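Perkham workshop lets neighbors teach a robot arm by remote control

Hülya Yaman had never steered anything bigger than a shopping cart before she took hold of the controls at the Perkham Skills Workshop last month, and she will happily tell you that her first try went nowhere near the basket. By the end of the evening she was back in line for another turn, and so were most of the people who had come along with her.

The sessions, which began in July, invite local people to guide a white robot arm through a small household sort of job – putting things into a basket and taking them out again – while the computer keeps a record of every move. Those recordings are then used to train the arm to try the job by itself. The workshop had saved 837 of them by the end of the month, and Shahnaz Debnath, who runs the evenings, is hoping for a good many more before the fall. 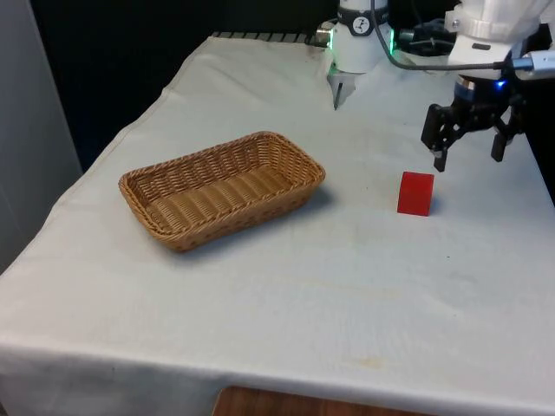
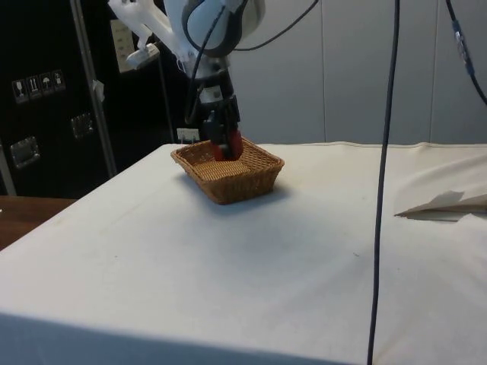
The basket task at Perkham, with the red block on the cloth in the first photo and the gripper lowered into the basket in the second.

"People come in thinking they have to be perfect, and I spend half the night telling them to slow down and enjoy it," Debnath said. "If you wobble a little on the way over, that's all right. Just don't rush the last couple of inches, and let go gently!"

Rin Kobori, who looks after the recordings, goes through each one the next morning and sets aside any where the operator stopped partway. She said the older visitors have been wonderfully patient at the controls, and that a few of the knitters from the Romaniuk Street group have turned out to be among the steadiest hands of all.

So far 74 people have taken a turn, and there is still room for more. The next session is on a Saturday in August, beginning at 2 in the afternoon, and it is free to attend. Children are welcome as long as a grown-up comes with them, and Iresha Bepari will be at the front desk to take names.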